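Prosville Wipe-Clean Table Covering, Floral with Lattice Border

Bought to replace a cotton cloth that needed washing twice a week. The piece supplied measured 237 cm by 167 cm against a listed 240 by 170. Two fold lines were present on arrival and took 22 days to flatten at room temperature.

The finish is high gloss. Overhead lighting produces strong reflections, and reading at the table in the evening means moving the lamp. The pink-beige ground hides crumbs reasonably well.
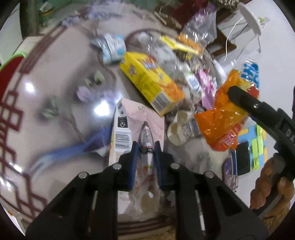
Cartons and wrapped snacks slide easily on the surface – fine for sorting groceries, less so for writing, where paper needs holding down. Coffee left for 60 minutes wiped off with a damp cloth. Ballpoint ink did not come off completely.

Print is even, with no smearing along the brown lattice. The cut edge is unhemmed and curls slightly at one corner.

Adequate for daily use. A matte version would suit me better.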